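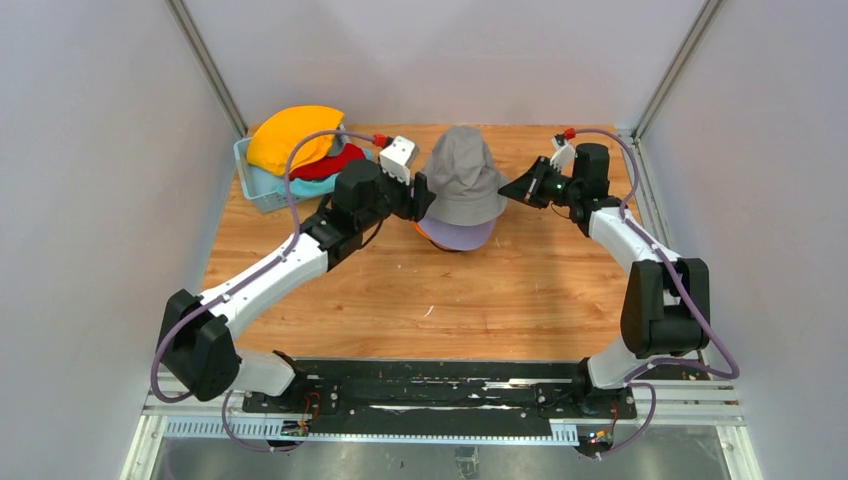 Courses > Interactive Media > Capstone Projects > Final Reports

Overview Team Reports Downloads Contact

Vestatdale: Design and Playtesting of a Side-Scrolling Delivery Game

Final Project Report
Naima Lamrani and Nhung Đồng
Department of Interactive Media, Lornedville College
Submitted April 14, 2024

1. Summary

Vestatdale is a single-player side-scrolling game for Windows in which the player pilots a small mail glider between hill towns. The project was carried out over two semesters as a capstone requirement. The finished build contains nine routes, a practice field and a results screen that records the best time for each route. This report describes the design of the game, the changes made after playtesting, and the known problems in the submitted version.

2. Background and Goals

The original proposal, submitted in September, described a racing game with four gliders and an online leaderboard. The faculty advisor found the proposal too large for a team of two, and the leaderboard was removed before any programming began. The number of gliders was later reduced to one. The remaining goal was to produce a flight model that a new player could learn in one sitting and that would still reward practice on later routes.

A second goal was to complete the game without purchased art. All backgrounds were drawn by Nhung Đồng. The typeface used in the menus is free for student use. Engine sounds were recorded from a desk fan and lowered in pitch.

3. Game Design

The player controls the glider with two inputs: pitch and release. Pitch raises or lowers the nose. Release drops a parcel. There is no throttle, and speed is gained only by diving or by entering one of the wind columns placed along the route. A route ends when the last parcel has been dropped or when the glider touches the ground.

Each parcel is scored by its distance from the center of the landing pad. The maximum for a single parcel is 144 points. A time bonus is added at the end of the route. In early versions the time bonus was large enough that a player could ignore the parcels and finish with a high score by flying directly to the last town. The bonus was reduced twice, and it is now withheld entirely if any parcel is missed.

The story is presented in short text cards between routes. The player character works for a mail company named Ouazzani, which is losing its contracts in the valley to a rail line. The cards can be skipped. An earlier draft included spoken dialogue, but the recordings were uneven in volume and were not used.

4. Technical Work

Naima Lamrani wrote the flight model and the level loader. The flight model was rewritten once. The first version used the physics system supplied with the engine, and the glider tended to bounce when it crossed the edge of a wind column. The second version calculates lift and drag directly and blends the force of a column over a short distance at its border. This removed the bounce and also made the result of a given input the same on fast and slow computers.

Routes are stored as plain text files, one line for each object. The longest route, Billell, contains 580 objects. Loading this route caused a visible pause on the older laboratory machines, and the loader was changed to read the file in sections while the text card is displayed. Players who skip the card quickly may still notice a brief delay.

5. Playtesting

Playtesting was held in the second semester with students from other departments. Each participant played the practice field and then the first three routes without instruction. The build wrote a log entry for every attempt, and 2,859 attempts were recorded in total, including restarts.

The logs showed that most failed attempts on the second route ended at the same place, a low bridge following a long dive. Participants described the bridge as unfair. They could see it only after committing to the dive, and there was no wind column near enough to recover height. The bridge was moved farther along the route, and a flock of birds was added as an early warning. Failures at that location fell sharply in the next session.

Several participants also reported that they did not understand why a parcel landed short. Parcels keep the forward speed of the glider when released, and this was not explained anywhere in the game. A faint dotted line showing the path of the next parcel was added to the practice field and the first route. It is absent from later routes, a decision on which the authors did not fully agree - Nhung Đồng favored keeping it as an option in the settings menu.

6. Known Problems

The results screen does not display times longer than one hour correctly. Controllers must be connected before the game is started. On very wide monitors the background of the Billell route repeats with a visible seam. The volume setting is not saved when the game is closed from the pause menu.

7. Division of Work and Further Development

Programming and log analysis were completed by Naima Lamrani. Art, text cards and menu layout were completed by Nhung Đồng. Route design and this report were shared equally.

The authors intend to correct the problems listed in Section 6 and to add the dotted line as a setting. A route editor has been started, but it can only move existing objects and is not included in the submitted build.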